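Support > Storage > Rusotmont Cabinet > User Guide > Section 4

4. Filling, sorting and labelling

By now the cabinet should be on the wall and still there. If it isn't, go back to Section 3, where the wall fixings are dealt with at a length you may have found excessive at the time.

This section covers the boxes, the sorting of whatever is going into them, and the labels. It applies to the Rusotmont 600 wall cabinet and to the older Lamrani carcass if you have fitted the new runners. Owners of a Lamrani on its original runners can follow everything except 4.5, which describes a stop their drawers don't have.

Last revised October 25, 2026. The earlier text told you to label first and sort second. We have had the letters.

4.1 Before you start

You will need:

- the cabinet, mounted and level
- the boxes and dividers
- the label sheet (100 labels, in the flat packet taped inside the door)
- a soft pencil and a permanent pen
- a table you can do without until you've finished
- the jam jars, biscuit tins and carrier bags in which your small parts presently live

Leave the cabinet drawers empty and shut while you sort. An open drawer at shoulder height is easily forgotten when you stand up.

CAUTION: Small parts are a choking hazard. Keep children and pets out of the room until everything is in a box and the floor has been swept. Cats will take this personally.

4.2 Preparing the boxes

The boxes come stacked one inside another and are inclined to stay that way. If two have stuck, run warm water over the outer one for a minute and twist gently. Please don't use a screwdriver. Spare boxes can be ordered, and a good share of the orders come from people who used a screwdriver.

1. Separate the boxes and wipe out any dust. A dry cloth is enough.

2. Hold each box to the light and look along the corners for cracks. A cracked box will still hold bolts. It won't hold fine washers, glitter or anything ground.

3. Group the boxes by size. The small ones go in the top drawers and the deep ones at the bottom, where the weight ought to be.

4. Put the dividers to one side. You will want them all at the beginning and hardly any by the end.

See-through boxes are best given to whatever you look for most often. You can check how much is left from the side, and you can also see that somebody has put a used plaster in with the cup hooks.

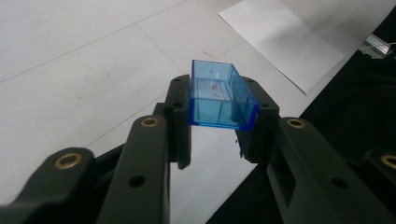 Small open-topped box in translucent blue plastic.

NOTE: Open boxes have no lids, and there is no lid in the packaging. If you have been looking for the lids, you may stop. Lidded boxes are sold separately under the Skaresix name and fit the deep drawers only.

5. Keep solvents, glues and nail varnish remover out of the boxes altogether. Some will cloud the plastic and others will go through it. Coin cells and loose batteries should stay in their original packets, away from anything metal.

4.3 Sorting

Choose a pale surface if you have the choice. Dark screws on a dark table are a test of character, and the cabinet doesn't require one. A cutting mat or a sheet of squared paper under the work helps with lengths, and you can push each kind of thing into its own patch as you go.

1. Tip out one container. Finish it before you tip out the next. We realise you won't do this.

2. Pick out the rubbish: bent nails, stripped screws, dead fuses, the hexagonal keys from furniture you no longer own. One of each size of key is worth keeping. The rest are identical to it, and you know they are.

3. Sort by what the thing is for, and only then by size. Picture hooks belong with picture wire, even though the hooks are brass and there's a perfectly good box for brass. When you come back in February with a picture under your arm you'll be looking for picture things.

4. Within each kind, sort by size until you lose interest. For most households 3 sizes of wood screw will do, which we suggest you call short, middling and too long.

5. Put anything you can't identify into a single deep box. Write UNKNOWN on it in pencil. Every cabinet has this box, and Hanane Cherkaoui, who wrote the first version of this guide, had hers for years before she recognised the piece that held her oven door straight.

6. When a box is two-thirds full, stop and start another. Overfilled boxes catch on the drawer above. You'll hear a scraping noise, then quite a lot of smaller noises.

Do the sorting sitting down and in a decent light. If more than one person is at it, agree beforehand who decides what counts as a washer. Weidong Liao in our spares department says most of the calls he gets about missing dividers begin with two people sorting at the same table and one of them being helpful. 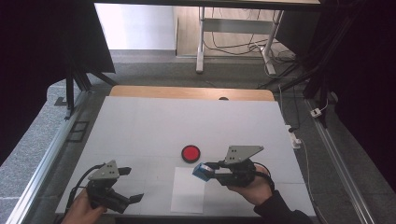
4.4 Loading the drawers

1. Start at the bottom. Heavy boxes (nails, bolts, hinges, whatever is in the biscuit tin) go into the lowest drawers first. The cabinet is fixed at 4 points and all of them would like you to follow this step.

2. Place boxes from the back of the drawer forwards. The back row is for things you need seldom but would be furious not to have.

3. Leave a finger's width at the front of each drawer, so a box can be tilted and lifted out. If you pack the drawer solid it looks marvellous and can't be used.

4. Slide each drawer shut slowly and listen. A scrape means a box is overfilled or hasn't been seated. A click is correct.

5. Keep the drawer nearest your working hand for the things you reach for every week. Leave the top drawer for light stuff. Picture wire, felt pads, fuses and string are all fine up there.

CAUTION: Do not open more than one fully loaded drawer at a time. The fixings are rated for the cabinet as a whole with its drawers closed, and a row of full drawers hanging out into the room is a different proposition.

4.5 Setting the drawer stop

The stop is the small grey tab on the left-hand runner. With the tab up, the drawer halts before it leaves the cabinet. With the tab down, it carries on.

1. Pull the drawer out to its full extent, supporting it from underneath.

2. Push the tab up until it clicks.

3. Close the drawer and open it again, gently, to make sure it halts.

4. Do the same for every drawer, including the ones you think you have already done.

If a tab won't stay up, the runner has been fitted upside down. See 3.6. We're sorry about 3.6; the drawing in it was also printed upside down in some copies.

4.6 Labelling

Use pencil for the first month. You will change your mind, probably about string.

1. Write the label before you peel it. Writing on a label once it's stuck to a drawer gives everything the look of a ransom note.

2. Use the word you would say aloud. If you call them "the twiddly ones", write that. Other members of the household can be told.

3. Stick the label to the drawer front, low and to the left. Labels on the boxes themselves are optional and useful mainly when several boxes have been taken out and nobody will own up.

4. After the first month, go over the pencil in permanent pen or write out a fresh label. The labels peel off cleanly for a year or so. After that they become part of the cabinet.

NOTE: If you run out of labels before you run out of drawers, masking tape works perfectly well. Our sales people asked us to mention that Vunomix label refills are available from the usual stockists.

4.7 If something has gone wrong

The drawer won't close. Take it out and look behind it. A box from the drawer above has usually gone over the back.

The drawer closes but the cabinet leans forward. Empty it at once, from the top down, and check the wall fixings as described in 3.2. Don't refill it until it sits flush to the wall.

The boxes rattle. Fit a divider across the front row, or line the drawer with a piece of thin felt. Kitchen paper will also do and costs less than our felt.

Everything was sorted and now it isn't. This is outside the scope of the guarantee.

4.8 Upkeep

Wipe the drawer fronts with a damp cloth when they look as if they need it. Wash empty boxes by hand in warm soapy water and dry them before anything steel goes back in. The dishwasher will return them in a more relaxed shape.

Once a year, take out the UNKNOWN box and go through it with a cup of tea. Put back whatever you still can't place. Runner lubrication, which the older guide had at this point, has moved to 5.1.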